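Notebook, July, Saturday, started 9:40 am

Budget notes for the second half of the year

Spent the morning with coffee and the three quotes, and I want to get my thinking down before I change my mind again. We have 2,000 left on the equipment line. The Zellard quote eats all of it in one bite, and that's before shipping, so I'm parking it. Lovely hardware, nice people on the phone, wrong year!

Birkett is the one I keep coming back to. 800 for a pair of hand-held grippers with pads fitted, and they'll sell the fingers separately (Zellard won't, you send the whole unit back). We go through finger pads faster than anything else in the shop, so spares matter more to me than a prettier housing. Divov sits in the middle on price but couldn't tell me what the lead time was – twice I asked, twice I got a brochure.

What I'd put on the order if I had to send it today:
one pair of grippers from Birkett, 800
spare fingers and pads, both widths, 300
pivot pins and small screws, a bag of each, whatever they cost
two wrist straps, because the old one is fraying at the buckle
cables – get the long ones this time, please

That leaves us 900 minus the small stuff, and I'd like to sit on it until the Visuvano people publish their fall prices. Their sensor mounts went up last spring and I don't want to be caught short.

Storage: we're going to need a bigger drive before we need a third pair of hands. Yes, I know, boring. But 28 sessions filled the old one and I spent a whole evening shuffling folders. Put it on the list for fall.

Props: these can stay cheap. Fruit from the market does the job – mixed sizes, some smooth, some rough, and the water chestnuts are great for pad testing with that scruffy tuft on top. Don't let anyone talk us into a boxed set of plastic food. If there's a prop line in the budget at all, make it a grocery line.

Questions I still have for Birkett: are the ribbed pads and the flat pads the same price, do the fingers swap without taking the linkage apart, and will they hold the quote past the end of the month? I'll call Monday and write the answers in here.

Tabletop work, both grippers on the water chestnuts and fruit:
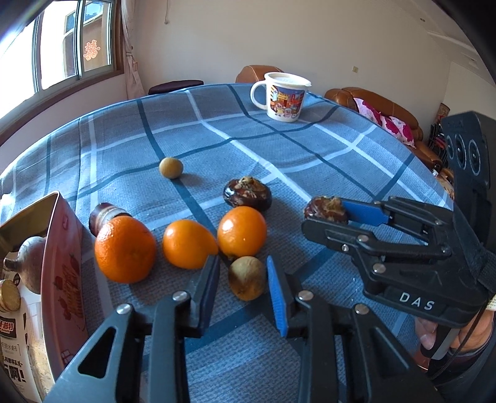 Still to price

Drive, the long cables, a second charger. Also a decent case with foam, as the cardboard box has had it. I'll ask Divov about cases, they might answer that one.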